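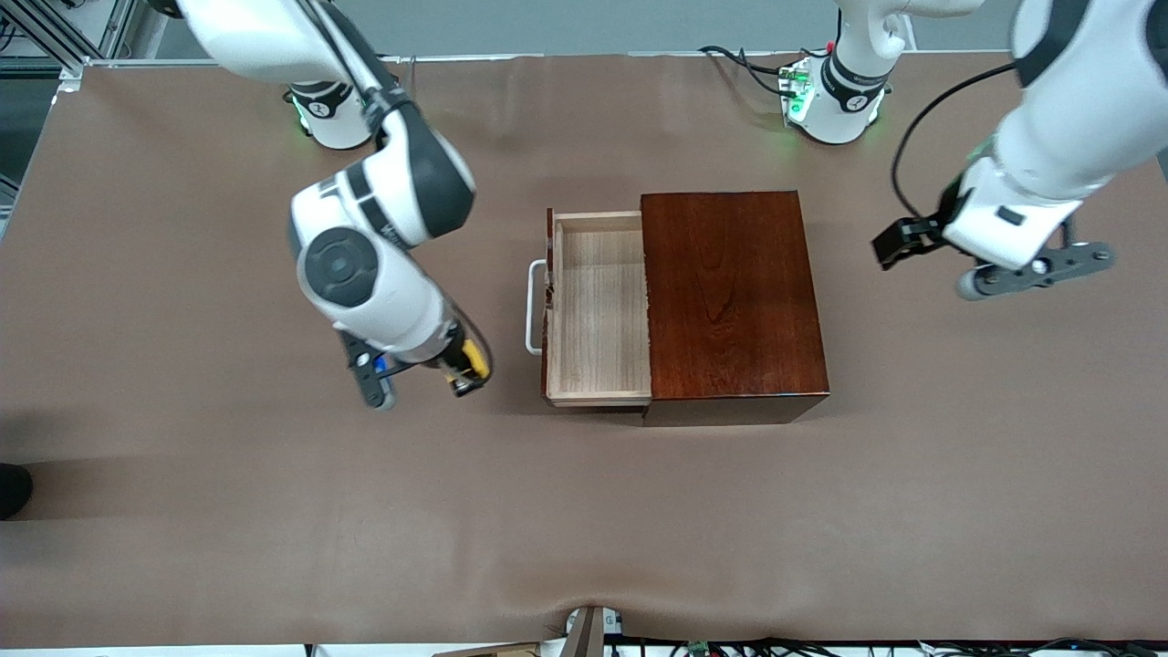 A small cabinet with its one visible drawer open and, for the moment, empty.

Every few months I read an article telling me to get rid of the messy drawer. You know the one. It lives in the kitchen, usually second from the top, and it contains string, a takeaway menu from a place that closed, batteries of uncertain health, and a key. The article is always written by a person with very white worktops, and it always suggests dividers.

I bought dividers once. They are now in the drawer.

My case is that the drawer should be left alone, and that the campaign against it has gone on quite long enough. A house needs one place where things may be put down without a decision. Every other cupboard in my kitchen makes demands. The mugs want to be with the mugs. The flour has opinions about damp. By the time I am standing there at ten at night holding a single curtain hook, I have no more sorting left in me, and I would like to open something, drop the hook in and go to bed.

The usual objection is that you can't find anything. My friend Mitali Rathnayake, whose own kitchen could be operated on in, puts this to me whenever she visits. She once timed me looking for a tape measure. It took 16 minutes, during which I also found a birthday candle, two passport photos of my brother and the spare fuse I had driven to Akbridge to buy in March. I maintain that this was a good quarter of an hour. Mitali's tape measure hangs on a hook with a label that says TAPE MEASURE, and she has never found a photo of anybody's brother while fetching it.

She is right that I bought a fuse I already owned. I have bought many things I already owned. There are people who will tell you what this costs the average household, and the last figure I saw was around 2,000 pounds over a lifetime, which struck me as very reasonable. I have known people spend more than that on shelving.

What bothers me about the tidying business is how quickly it turns into a judgement of character. Rin Kawaguchi, who I shared a flat with in my twenties, kept every receipt in a concertina file and was late with the rent for most of a year. Meanwhile the most dependable man I ever worked for, Hideaki Koyama, had a desk drawer that could only be opened by slipping a ruler in and pressing down on whatever had risen up. He kept soy sauce sachets in there, and a shoe. He answered every letter the day it came. I wouldn't build a theory on two people, but the dividers industry has built one on fewer.

Then there is the question of the key. All such drawers have a key in them that fits nothing, and the advice is firm: if you don't know what it opens, throw it out. I can't do it. I have carried mine through 3 house moves. It is small and says Arneck on it, and I have tried it in every lock I own, including, in a low moment, the piano. To throw it away would be to say that I am certain there is no little door left anywhere, and I'm not certain. I'm forty-nine and still being surprised by the airing cupboard.

I will grant the tidiers some ground. There should be only one such drawer. I have been in a house where there were five, and where the host opened each of them in turn looking for a corkscrew, with rising good cheer, until we all drank tea. A second one is a warning. It also ought to shut. If it needs the ruler you have gone past the useful stage, and something must come out, though I'd suggest starting with the menus. And nothing living or recently living, for which my aunt's onion is to blame.

Beyond that, leave it be. My neighbour Nhung Đỗ moved in last spring and showed me round her new kitchen, all of it fitted, every drawer gliding out on those runners that close themselves in a hushed, disapproving way. Spoons in one, cloths in another. The second from the top had nothing in it at all. She said she was still thinking about what to use it for.

I went round again a few weeks ago to borrow some tape. She pulled it open without looking, and there were the rubber bands, the allen key, the biro with no lid and half a packet of sunflower seeds. The tape was underneath. It took her a while.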